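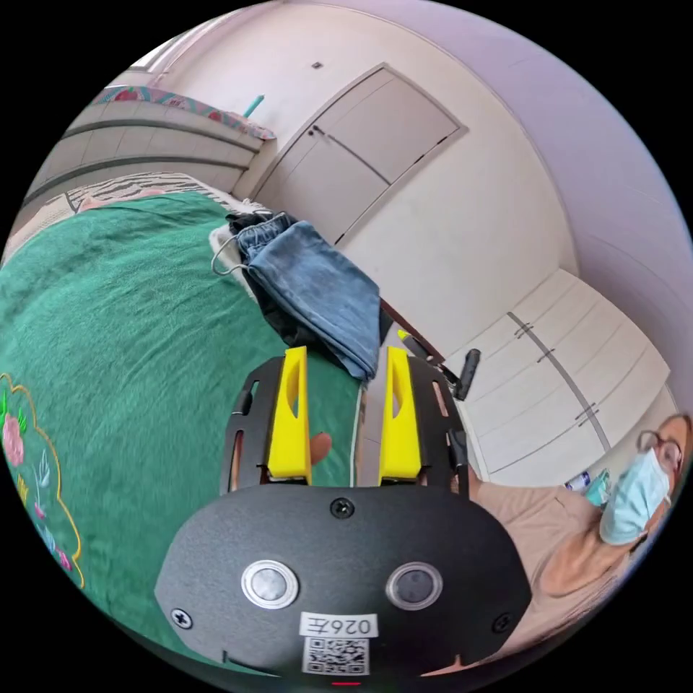

Black rear plate, yellow fingers upright.

Farah Plug-In Electricity Meter

Home energy > Meters and monitors

The Farah meter goes between a wall outlet and an appliance and shows what that appliance is costing you. Enter the price per kilowatt-hour from your latest bill and the display switches between power in use, total energy and total cost.

It is rated for loads up to 2000 watts. Do not use it with a clothes dryer, a range or anything else wired to a dedicated circuit. Space heaters should be checked against their label first.

You can store 2 prices, which suits customers on a plan with a cheaper night rate. Set the start and end hour for each one. If your supplier changes its rates, the new price applies from the time you enter it and the earlier total is kept.

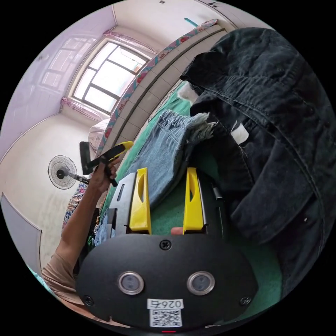 Small overnight loads are easy to miss on a monthly bill, and the running total on the meter will pick them up. Leave it in place from bedtime until morning, then read the cost line. A heated pad under a bedsheet like the green one shown can be measured this way, as can a fan or a phone charger. For appliances that cycle on and off, such as a refrigerator, leave the meter connected for a full week before comparing plans.

Readings are held for 11 months. If the power goes out, the clock runs on its internal battery and the totals are not lost. To clear them, hold the Reset key for 6 seconds.

The meter does not connect to your supplier and sends no data anywhere. It is for household use and cannot be used to dispute a bill.

In the box: meter, instruction sheet, blank log card.

Orders received by noon Wednesday ship the same week from our Drakville warehouse. For bulk orders from landlords and housing groups, ask for Úna Mulligan.

© Boltcombe Home Energy | Contact us | Shipping and returns | Back to top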